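Borlow Street Block Club
Minutes of the regular meeting, August 3, 2023
Taken by Kusum Rajput, because I was the last one to look away

Okay, so we started late. The key to the side door was with Dinesh Negi and Dinesh was still hunting for parking, so the first stretch of this meeting happened on the steps, and I'm not writing that part down (mostly it was complaining about the heat). Once we got in and got the fans going, Dinesh called us to order and we approved the July minutes with one fix. I had written that the yard sale was on Flandar Avenue. It was on Flandar Court. Sorry to everybody on Flandar Court!

Block party

This took up most of the night. The street closure form went in last week and the city clerk's office gave us a file number, 1648, which I'm putting here so we can all find it when somebody calls to ask. We're closing Borlow Street from the mailbox to the corner, same as last year. Mrs. Yang wants the barricades moved a little past her driveway this time so her daughter can get in and out for work, and that seemed fair to all of us, so it passed without a vote.

Food is potluck again. We went back and forth on the sign-up sheet for a long time. Last year we had four potato salads and one dish of anything green, and I brought one of the potato salads, so I kept pretty quiet. Dinesh wants to split it up by house number, evens on sides and odds on desserts. I like it, but the even side of the street did some grumbling about getting stuck with sides. We settled on trying it, with trades allowed as long as you tell me.

Then games for the little kids. We want things that are soft and cheap and won't go through a windshield, so balls yes, horseshoes no. The three-legged race is back by popular demand.

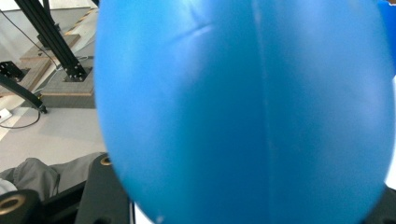
Blue ball, close up.

The older kids asked for a water balloon toss and I said yes before anyone could say no. Rule is that whoever throws also picks up the scraps afterward, and that goes for the grown-ups too. I'll get the balloons. Dinesh has two big tubs we can fill ahead of time and keep in the shade by his porch.

Music got a short talk. We're going with a speaker and a shared playlist, off by nine. The Trevau Apartments folks said they don't mind the noise if they're invited, and of course they're invited, they were invited last year too! I'm making a separate flyer for their lobby so it can't get missed.

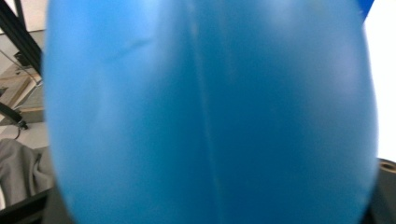

Chairs and tables came up next. We own 12 folding chairs and I have no idea where two of the good card tables went after the yard sale. If one is in your garage, no hard feelings, just leave it by my gate. Everybody else should plan on bringing their own seat.

Storm drain on Flandar Court

Still clogged. Dinesh called the city in July and got a nice person who took down the address, and then nothing. He's going to call again Monday and ask for a work order this time. In the meantime please don't blow your grass clippings into the street — they all end up in the same spot, and the puddle after that last big rain was up to the curb.

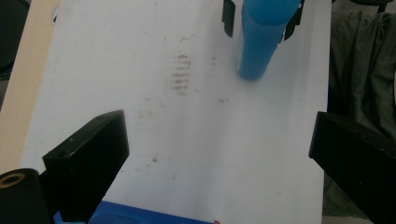
We talked about clearing the top of the grate ourselves with a rake. A couple of people were all for it. I'm nervous about anyone standing in the road on that curve, so we agreed to wait for the phone call and bring it back up next month if it's no better.

Parking signs

Mrs. Yang brought up the faded sign near the hydrant again. People park there at night, they get a ticket, and then they're mad at her because hers is the closest door. I said I'd write the letter. Dinesh will read it over before it goes out, since my letters tend to run long (so do my minutes, I know). 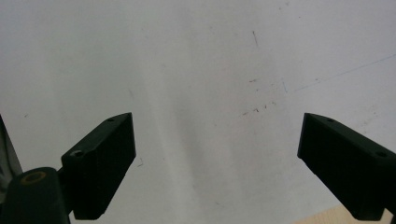 Odds and ends

The little free library door is sticking and could use some sanding. Dinesh has a sander. There's also a set of keys on a green ring that has been sitting in our lost and found since spring, so check your pockets.

Things people said they'd do: Dinesh is on the storm drain call and the tubs. I've got balloons, both flyers, the potluck list and the parking letter. Mrs. Yang will talk to the neighbors on her side about the barricades.

Dinesh moved to adjourn, and three people seconded at once. Next meeting is the first Thursday of the month, same room, side door.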